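Chapter 7
Stock on Hand: How Stores Decide What to Buy and When

A store makes its money on goods that leave the building. Until an item is sold it costs the owner something every day it sits there. It takes up space that has to be rented, heated and insured, and it ties up cash that could have paid a supplier or a wage. This chapter is about those costs and about the choices a store manager makes to keep them under control.

We will follow one business through most of the chapter. Stomcombe is a housewares store in a mid-sized town, with one sales floor and a stockroom at the back. It carries 1,157 separate items, and it buys most of them from two wholesalers, Itness and Rankin. Itness delivers quickly but charges more per case. Rankin is cheaper, but an order can take weeks to arrive. A third supplier, Ureck, sells only seasonal goods and takes its orders in May for the fall.

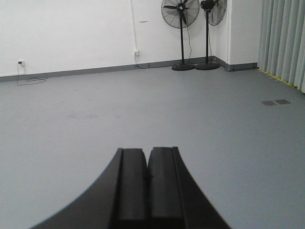

The difference between the two wholesalers matters because of lead time. Lead time is the number of days between placing an order and having the goods ready to sell. A store with a short lead time can wait until its stock is fairly low before it reorders. A store with a long lead time has to order earlier, and it has to guess further ahead. The guess will sometimes be wrong, so the store also keeps a little extra of each steady seller. This extra is called safety stock.

Suppose Stomcombe sells 2 mixing bowls a day and Rankin needs 30 days to deliver. The store will sell 60 bowls while it waits. If the manager places the order when exactly 60 bowls are left, the last one should sell on the day the truck arrives. Any delay, or one good week of sales, leaves the shelf bare. Most managers would therefore order sooner. The stock level at which a new order goes out is the reorder point, and you will learn to calculate it in Section 7.2.

Running out of an item is known as a stockout. The lost sale is the part that is easy to see. A customer who came in for a bowl may also have bought a whisk and a dish towel, and may go to another store the next time. These losses do not show up on any report, and many owners give them too little weight when they set their order sizes.

Ordering too much causes a different kind of trouble. Housewares do not spoil, but styles and colors go out of fashion, and boxes get crushed. At some point the manager marks the goods down to clear them. A markdown lowers the profit on each item, and a deep one can wipe it out. In Section 7.4 we look at a case in which Stomcombe spent $3,000 on a fall order from Ureck and had to sell a large part of it below cost in January.
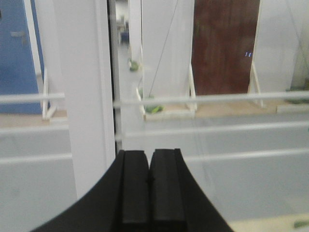
Should a store always buy from the cheaper supplier?
It depends on the full cost of the order, which includes the price per case, the freight, the cost of holding extra stock during a longer lead time, and the sales that may be lost if a delivery is late. For a slow item with steady demand, the cheaper supplier is often the better choice. For an item whose sales jump up and down, paying more for fast delivery may cost less in the end.

Terms used in this chapter
Carrying cost: the expense of keeping goods until they are sold.
Lead time: the days between placing an order and having the goods ready to sell.
Reorder point: the stock level at which a new order is placed.
Safety stock: extra units kept to cover delays and changes in demand.
Stockout: a point at which an item the store normally carries has run out.

7.1 The Cost of Carrying Goods

Carrying cost is usually given as a percentage of the value of the stock for one year. It has four main parts: the cost of money, the cost of space, insurance and taxes, and losses from damage, theft and aging. We begin with the cost of money, which is the largest of the four for many small stores.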